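Workshop notebook – natural dye bench, Tillent
April, started 7.40 in the morning

Third madder bath today and I think we have finally got the red! Nisha Rastogi brought the ground root over from the Dunico order last night, so I had it soaking before bed and it was a lovely murky brick colour by the time I came in. 428 g of root to the big pot, rainwater from the butt, a spoonful of chalk. The tap water batch is the one that went orange on us, for anyone reading back.

Heat is the whole game. I kept it under 60 °C all morning, stirring every few minutes, and the wool skeins came out a proper warm red, with none of the brown we had in the first bath. I let the last skein sit in the cooling liquor over lunch and it is deeper again. Gorgeous.
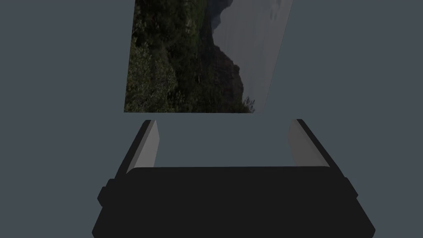 Mordant notes while I remember. Alum at 19 per cent of dry weight of fibre for the wool, dissolved in hot water first and then added to the pot. Bhupendra Kanaujia wants to go lower, and he may well be right, but I would like one clean set of results before we start changing two things at once. The Orozco fleece takes the mordant much more evenly than the mixed stuff from the bottom of the chest. Worth buying again.

Total fibre dyed so far on this project is 1,392 g, all labelled and hanging on the back rail. Please don't move the tags! Two of them swapped places last time and I spent an evening matching skeins by eye.

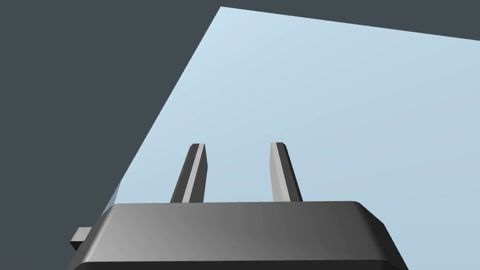

Cotton next, and I can't wait. It needs tannin before the alum, so I have a pan of oak gall steeping until tomorrow. Colour for the first strip is going to be a grey, using a pinch of iron on top of the tannin. I want the spread you get on the gripper there – dark charcoal down the side of the left finger, pale silver-grey on its inner face – as the two ends of the strip, with as many steps between as the iron will give me. Small additions, five minutes apart, and pull a swatch each time. Iron runs away with you very fast.

Still to do:
– wash fastness on skein 9, cool water and plain soap
– half of each swatch on the south windowsill under card
– ask Nisha if the Nurkano weld seed is worth sowing this late
– second exhaust bath from today's madder, should give a nice coral

Pot is strained and the spent root is in the bucket by the door. Keep it, I want to try it on silk.

Recent entries
Madder, second bath: why so orange?
Weld on wool, with and without chalk
Cleaning the Orozco fleece
Onion skins, a quick afternoon
Tannin for cotton, reading notes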